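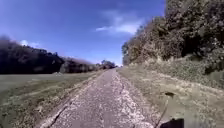 Path Teaching by Remote Control: Frequently Asked Questions

What counts as a demonstration?
One continuous drive along a path under manual control, from the moment recording is armed to the moment it is stopped. Pauses are allowed. Reversing is not; end the run and start another.

How many demonstrations does a new route need?
Four, two in each direction. The Jarnard route set currently holds 3,216 segments, of which 817 are on unmarked paths with grass on both sides.

Do I have to keep to the middle?
No. Drive where you would want the robot to drive. On old asphalt the usable width is often less than the paved width, so keep off cracked edging and let the line drift inwards where the margin is broken.

Why does my run show as "edge uncertain"?
The trainer could not tell paving from verge for part of the run. Dry grass, loose gravel and worn asphalt can be close in brightness. The run is still used, but your steering is given more weight than the camera there.

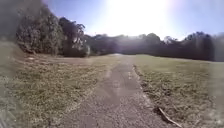

Answers maintained by Tegwen Harries and Fermín Medina, Dizon field team

Can I record with the sun ahead of me?
Yes. Low sun washes out the far end of the path and the treetops, and the near surface usually stays readable. Mark the run "glare" in the Flendex panel. Do not swerve to shade the camera, as the swerve will be learned.

Should I steer round sticks and leaves?
Leaves, no. A thin stick lying by the edge can be ignored if it is outside your line. If you do go round something, do it early and smoothly, then return to your line.

What happens if the radio link drops?
The robot stops and the file closes. Anything before the last 59 frames is kept.

Can two people share a run?
No. Driving styles differ, and a change of hands mid-run shows up as a jump in the steering trace. Hand over between runs and change the operator name.

Can I edit a run afterwards?
You can trim either end. Cuts in the middle are rejected at upload.

Who do I ask about access to the Dirport routes?
Léonie Royer. Allow until 4 p.m. for a same-day reply.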